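Widside packing room back open, candy bags first out

April 10, 2023 – The packing room at Widside is open again as of this morning, after 11 days shut for a new floor and new lights. First job on the list: candy bags for the Losau spring fair. 3000 of them.

Orders were stacking up the whole time the room was closed. Leemans, who run the place, took on 12 extra packers for the rush, most of them back from last season. Shifts start at 7 and run till the trays are done. Parking is in the side lot only, the front is still full of old floor boards.

The bags are the simple kind again this year. A lollipop, a few toffees, fair flyer folded in half. Big clear bags were tried in August and people complained they tore, so the small ones are back – same price as before. Lollipops stay in there wrappers, no loose candy in anything. That rule came from the fair and it is not changing.

Tables get cleared between batches. Sheeting and torn bags go in the bins by the back door, not under the tables, which was a problem last year.
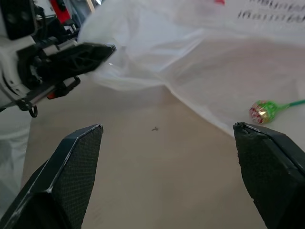
Pickup for schools and clubs starts next week, from the side door. Bring the order slip. No slip, no bags, and please dont call the front desk about it, they don't have the list. Orders over 15 boxes need a van and a second pair of hands.

Drenetix is printing the labels again. First rolls came in with the wrong fair dates and went straight back. New ones due Thursday, bags packed before then will be labeled after.

Still a few evening shifts open. Ask at the side door or leave a name on the sheet in the hallway. Leftover candy goes on sale at the fair, Losau end of the field, cash only.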